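Rained-out session at the Jindmont Open - does my ticket roll over?
Asked by baseline_grump, 21 Sep 2025
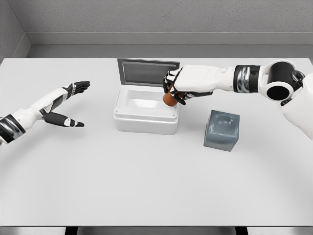
Details

I had a day session ticket for Court 16 at the Jindmont. We got 15 minutes of tennis, then rain until they sent us home. The email from the box office says my ticket "may be eligible for exchange subject to play completed," and I have now read that sentence more times than I've read some novels. I paid through the Lusilex app, if that matters. Do I get a refund, a new ticket, or a character-building experience?

3 replies

moonballer432
You should get your money back. The rule on the back of the ticket (or the bottom of the app, under the part everyone scrolls past) is that less than an hour of play on your court means a full refund of face value. The booking fee stays with Lusilex, who presumably need it more than you do. Mine took 16 days to show up in June, after the grass event, and went to the card I paid with. I didn't have to fill out anything. If you bought it on resale, the refund goes to the original buyer, so start being nice to them.

yin_and_bear_it
same thing happened to me, never got a dime. bring an umbrella

secondserve_sad
The reply above mine is probably about a grounds pass, which has no rain cover at all. Yours has a court number on it, so you're fine. One thing to check: they count play on your assigned court only. If they moved your match under the roof at Lelavow Arena and let ticket holders in, that counts as play even if you had already left to sulk in the parking lot. Look up the order of play for that day on the tournament site and see where the match finished. Mine was moved, and I found out on the train - in the third set.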